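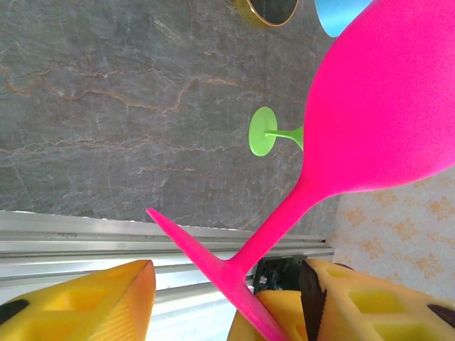 The pink one, against the gray marble.

Skarlow wine glass, hot pink – 3 months in

Bought in April from Keltier, paid $20 for the one glass. Wanted something for the patio that didn't look like a camping cup. Quick review, dinner's on.

Color first. It's PINK. Magenta really. No see-through at all, matte all over, so you can't tell how much is left in there without tipping your head over it. My sister hates that. I kinda like it. Against gray stone it looks great, against my red tablecloth not so much.

Shape is good. Big round bowl, long thin stem, wide flat foot. Holds more than I should be pouring. The finish has a soft look to it and doesn't show fingerprints, but it does hang on to lint from the dish towel. Air dry it.

Stem is slim for the size of the bowl. Feels a little top heavy when full – fine on a table, wouldn't trust it on the lawn. Mine has gone over twice, no chips so far. Hand wash only according to the tag, and I've stuck to that so can't tell you about the dishwasher.

Lipstick comes off with a drop of soap. Red wine too, if you dont leave it overnight.

Compared with the Kasden I had before: that one was clear, lighter, cheaper, and scratched up in one summer. Skarlow still looks new. The Kasden did stack tho and this won't, and it's tall, had to move a shelf up to fit it.

Would I buy anohter? Yes, in the green probably. 4 out of 5, one off for the lint.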